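Section 4. Swapping the hip joints and getting your figure to stand

Applies to: Wurkon 929 transforming figure, first run and the March reissue. Add-on kit by Motska. Revised 9 February 2017.

Read the whole section before you pick up a screwdriver. Steps 6 and 7 are easy to get backwards.

What you need

Motska hip kit (two ratchet hips, left and right, plus four short screws and two long)
Small Phillips driver, size 0
Hobby knife
Plastic pry tool or an old guitar pick
Floor polish or clear nail polish for loose ball joints
A tray for screws. Use it.

NOTE: The kit does not fit the Barasa version of this mold. Pegs are thicker, holes are shallower. Don't sand them down, we tried.

4.1 Taking off the old hips

1. Put the figure in robot mode. Not vehicle mode, the skirt panels block the screws.

2. Fold the waist panels up and out of the way. They click at 40 degrees. Stop there.

CAUTION: Waist panels on the first run are clear plastic painted silver. Going past the click will crack the hinge. Reissue uses solid color plastic and will take more abuse but still, go slow.

3. Remove the four short screws on the back of the pelvis. Into the tray.

4. Slide the pry tool into the seam under the belt and twist. Back half comes away. There is a spring behind the left hip and it will jump, so keep a thumb over it.

5. Lift both legs out together with the old hips still attached. Set the spring aside, you need it again.

4.2 Putting in the ratchets

6. Look for the letter stamped inside each new hip. L goes on the figure's left, not yours. Teeth face the back.

7. Seat the spring in the left hip BEFORE the ratchet goes in. If you forget you will have to do 3 thru 5 over again.

8. Drop both hips into the pelvis. They should sit flush. If one stands proud, look for leftover mold flash on the peg and trim it with the knife. Thin slices.

9. Close the back half. Long screws on top, short on the bottom. Snug only.

CAUTION: Do not overtighten. The posts strip very easily and replacment pelvis parts are not sold seperately.

10. Use the 2 short screws left over from the kit as spares. Tape them inside the box lid.

4.3 Testing

11. Swing each leg forward and back. You want a clear click, same on both sides. A soft click on the left means the spring is in crooked.

12. Transform to vehicle and back once. Thighs should clear the cannon barrels. If they rub, rotate the knees outward first and then fold.

13. Leave it standing on a flat shelf for 60 minutes. If it leans, see 4.4.

4.4 Loose ankles and leaning

Nearly always the ankles, not the hips. Heavy backpack, small feet.

14. Pop the foot off the ball joint. Straight pull, no twisting.

15. One thin coat of polish on the ball. Let it dry overnight. Putting the foot back on wet polish glues it, and then you own a statue.

16. Refit the foot and try again. Second coat if needed, no more than that.

17. For a walking pose put the weight on the flat front foot and lift the back heel a little. Bend the front knee one click. Torso goes forward over the front foot. Shelf poses with the arm straight out need the backpack cannons folded down or it tips.

NOTE: Aminside display stands fit the port on the lower back. Use the narrow peg. The wide one is for the combiner torso (Section 6).

Hip fit chart

First run: fits, check peg for flash
March reissue: fits
Barasa version: does not fit

If a ratchet arrives broken, keep the bag it came in. Motska will ask for the code on the label, and they wont ship a replacement without it.

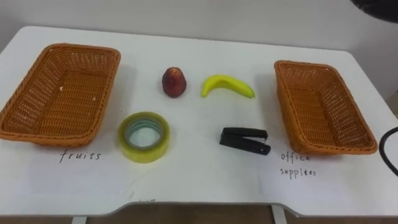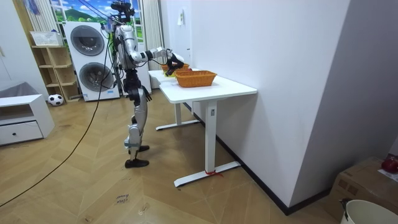
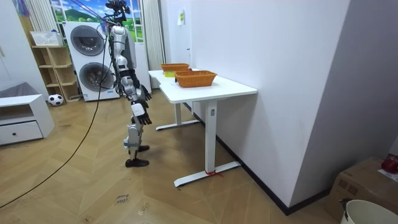
Fig. 4-1 to 4-3. White table in all three; silver and white robot with black joints in 4-2 and 4-3.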